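Workshop news: the two-handed rig at Vonddale

Members who use the back benches at the Vonddale shared workshop will have noticed that the Drukano project has taken over the corner by the window. Duyên Thái and Hiếu Doãn have been building a pair of robot arms there since August, and they have asked for a short item so that people know what is going on and when the bench is free.

The aim is modest. They want two arms, each with a full hand, that can put things away on a kitchen worktop. The first job on the list is opening a drawer, placing one object in it and shutting it again. Most of the work so far has been done on the computer, in a simulated kitchen, because a mistake there costs nothing and a broken finger joint takes an evening to reprint.

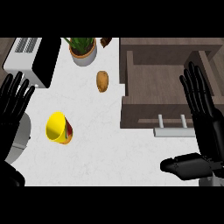

The potato has been the hardest thing to get right in the simulation. It rolls in ways that depend on how its weight and surface are set, and Hiếu spent most of a fortnight changing the friction values before the fingers would close on it without pushing it away. The cup was easier once it was allowed to lie on its side. The drawer handle still gives trouble. A bar handle needs the fingers to hook behind it, and the right hand tends to arrive too high and pull on nothing.

On the last full set of runs the drawer task was finished 10 times out of 15. The failures were nearly all at the handle. Ngân Thái has rewritten the part of the program that lines up the wrist, and a new set will be run once it has been checked.

The real arms are further behind. The left one is wired and moves at the shoulder and elbow. The right one is waiting for a motor controller from Zeltanetti, which was sent once and returned because it was the wrong voltage. The parts have cost 725 pounds to date, paid by the two builders, with 76 pounds from the workshop fund for cable and fixings.

Please don't move the clamps on the corner bench, even if they look spare. They hold the base plate square, and setting it up again is slow. The grey power supply underneath should be left plugged in.

Giang Vi is looking for an old chest of drawers, any colour, for tests with the real arms. If you have one to give away, leave a note in the Drukano tray by the door.

11/14/19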